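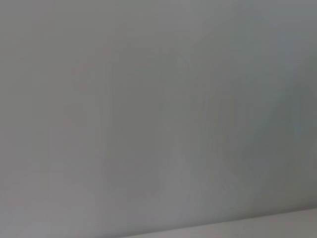
2 min read

My GP told me in December that my iron was low. The number on the letter was a ferritin of 14, and she wanted to see it a good deal higher before the spring. I had gone in about being tired and had half expected to be told to go to bed earlier.

She put me on one tablet every other day. I had assumed more would be better and asked if I should take two. She said no, that for a lot of people the gut takes up iron less well if you pile it in daily, and the stomach complains more. So it is one tablet, on alternate mornings, with a small glass of orange juice. I mark the days on the calendar by the back door or I lose track.

The harder part was tea. I have drunk tea with breakfast since I was at school in Grevcombe, strong, two mugs before I leave the house. Tea and coffee both get in the way of iron if you have them with food or with the tablet. I now wait an hour. The first week I had a headache by ten and was short with people at work. It has settled since, and I take a flask in.

Food has changed less than I thought it would. I don't eat much red meat and didn't want to start. I went through what I normally cook and it was mostly a case of adding things. Lentils in the soup. Tinned sardines on toast at lunch, which I like anyway. I bought a fortified cereal and read the back of the box properly for once, and it has a fair amount of iron per 100 g, but a bowl is nowhere near 100 g, so I wouldn't lean on it. Spinach is less use than its reputation, I'm told, though I still eat it.

Samer Qaisi, who I share an office with, lent me a cast iron pan and swears by it. I have used it for tomato sauce a few times. I can't say what it adds to the iron, but the sauce was good and I haven't given the pan back.

A few people asked after my last post whether I had side effects. Some. Constipation for the first fortnight, then not much. The tablets turn things dark, and the leaflet does say so, but I read the leaflet afterwards and had a bad morning. Drink more water than you think you need.

I also want to say that I didn't start any of this by guessing. Hanne Lindqvist wrote in the comments that she took iron for a year on her own account and turned out not to need it, and too much can do harm. Get the blood test first. Mine took five minutes and the results were back the same week.

The repeat test is next month. I am less out of breath on the hill up from the station, but I have also been walking it more, so I don't know which of the two to thank. I'll put the new number up when I have it.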